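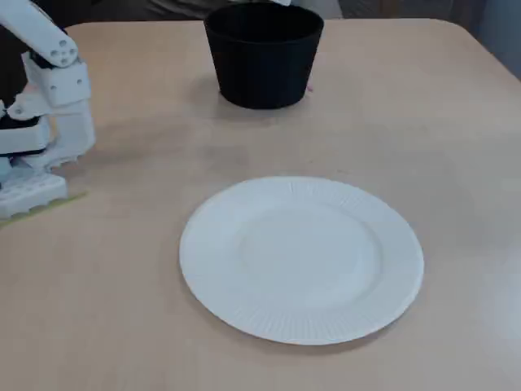 Greifer am Leichtbauarm verliert nach dem Einschalten die Höhe – Servo, Spiel oder Software?

Forum > Kleinrobotik > Wartung und Reparatur
8. Oktober 2023

Pamgate

Ich betreue einen kleinen Tischarm mit Greifer, weiße Kunststoffteile, Servos in Reihe. Die Aufgabe ist simpel: Pappteller am Rand greifen, anheben, an anderer Stelle ablegen. Bis August lief das ordentlich. Jetzt stimmt die Höhe der Fingerspitze über dem Tisch nicht mehr, und zwar nicht bei jedem Start gleich. Mal setzt die gezahnte Spitze auf, mal greift sie 3 mm über dem Tellerrand ins Leere.

Was ich gemacht habe: Nullpunkt neu eingelernt (zweimal), Schrauben am Greiferhalter nachgezogen, Kabel am Handgelenk getauscht. Nach dem Einlernen passt es, nach dem nächsten Kaltstart wieder nicht. In der Anleitung steht dazu ein einziger Satz: »Bei Abweichungen Kalibrierung wiederholen.« Danke auch.

Der Händler will mir einen kompletten Servosatz verkaufen. Ich glaube nicht, dass alle gleichzeitig kaputtgehen, und ich glaube auch nicht, dass der Händler das glaubt. Gibt es einen Weg, die Ursache einzugrenzen, bevor ich Geld ausgebe?

Holger Isaksson

Den Servosatz würde ich vorerst nicht kaufen. Wenn es nach dem Einlernen passt und erst nach dem Kaltstart weg ist, würde ich auch nicht weiter am Kabel suchen.

Mein erster Verdacht wäre das Abtriebshorn am Schultergelenk. Bei Kunststoffhörnern auf Metallverzahnung arbeitet sich die Verzahnung mit der Zeit aus. Im Betrieb hängt der Arm immer auf derselben Seite des Spiels, da merkt man nichts. Stromlos sackt er ab, und beim Einschalten liegt er irgendwo. Der Encoder sitzt im Servo und sieht davon nichts, der meldet brav seinen Sollwert.

So würde ich es prüfen:

Arm in eine feste Haltung fahren, Fingerspitze knapp über dem Tisch, Moment an. Einen Streifen Klebeband unter die Spitze kleben und den Punkt mit Bleistift markieren. Fühlerlehre dazwischen, Wert aufschreiben. Dann mit einem Finger leicht von unten gegen den Greifer drücken, loslassen, wieder messen. Das Ganze von oben. Kommt die Spitze nicht an dieselbe Stelle zurück, ist es mechanisches Spiel, und Kalibrieren hilft dann gar nichts.

Um das Gelenk zu finden, hältst du jeweils die beiden Glieder direkt neben der Achse fest und bewegst sie gegeneinander. Nicht vorne am Greifer wackeln, dort addiert sich alles und man beschuldigt das falsche Gelenk. Ist es die Schulter: Arm vor dem Lösen abstützen, Strom weg, Horn abziehen, Zähne mit der Lupe ansehen. Glänzende oder rundgedrückte Flanken heißen neues Horn.

Die Schrauben bitte nicht auf Verdacht fester ziehen. In Druckteilen drückt sich der Kopf ein, und dann hast du ein zweites Problem.

Heltolance

Einfach Firmware aktualisieren, bei mir war danach alles gut. Steht auch so bei Worano im Wiki.

Pamgate

@Heltolance: Was genau war bei dir vorher nicht gut? Und hast du beim Aktualisieren neu kalibriert? Dann könnte es auch daran gelegen haben. Im Wiki finde ich nur »behebt diverse Probleme«, das ist mir zu wenig, um eine laufende Konfiguration zu überschreiben.

@Holger: Messe ich am Wochenende.

Michalík

Holgers Test ist in Ordnung, aber das Horn ist mir als Diagnose zu schnell. Ich hatte denselben Fehler, und die Verzahnung war einwandfrei. Bei mir wurde der gespeicherte Offset eines Servos beim Start nicht sauber geladen. Das kostet nichts zu prüfen: Rohwerte aller Gelenke in einer mechanisch eindeutigen Haltung auslesen (Anschlag oder Lehre), notieren, ausschalten, einschalten, dieselbe Haltung, wieder auslesen. Das mehrmals. Bei mir sprang ein Gelenk gelegentlich um 46 Schritte, die anderen blieben stehen.

Springen die Werte, liegt es am Speichern oder am Servo selbst. Bleiben sie gleich und die Spitze wandert trotzdem, hat Holger recht.

Noch etwas zur Aufgabe: Pappteller sind eine schlechte Referenz. Der geriffelte Rand gibt nach und liegt nicht überall auf. Wer daran die Greifhöhe beurteilt, misst den Teller mit. Nimm für die Messung die Tischplatte oder ein Endmaß.

Pamgate

Rückmeldung: Rohwerte nach 18 Kaltstarts unverändert. Spiel in der Schulter deutlich fühlbar, an der Spitze 2 mm. Horn ist bestellt, nur das eine. Ob es damit wirklich erledigt ist, schreibe ich, wenn der Arm eine Weile gelaufen ist.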